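3.2 Utensil storage at the counter

Households in the Barnura sample kept everyday utensils in one of two places: a drawer, or an open caddy on the countertop. Of the 249 kitchens visited, those with a caddy tended to be the smaller ones, where the drawer nearest the stove had been given over to wraps, batteries and takeaway menus. Takagi and Gil found much the same pattern in their earlier survey of rental flats in Mirnano.

We coded caddies by material, by whether they had dividers, and by how the utensils stood in them. Plastic was common, often in white or grey. Dividers were meant to keep spoons apart from flatter tools, but residents seldom used them that way. Most put a utensil back in whichever compartment had room, and long handles ended up leaning over the front lip and taking up counter space that would otherwise be free for a plate or cutting board.

Matching sets raised a separate problem. When every handle is the same colour, people cannot tell a spoon from a turner until it is partly out of the caddy. Several residents said they pulled out the wrong one first and left it on the counter. Sets with mixed colours drew fewer of these complaints, although they were also older on average and residents may simply have known them better.

Plates were usually set down close to the caddy while food was being served (Figure 4). Bellamy codes this area as part of the serving zone, and we follow her here. Items left in the zone after the meal are treated as clutter and covered in Section 3.3.

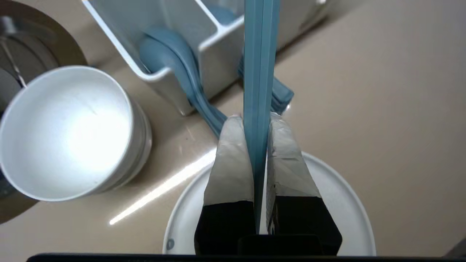
Figure 4. Divided white caddy with blue-gray plastic utensils, and a round white plate on a beige countertop.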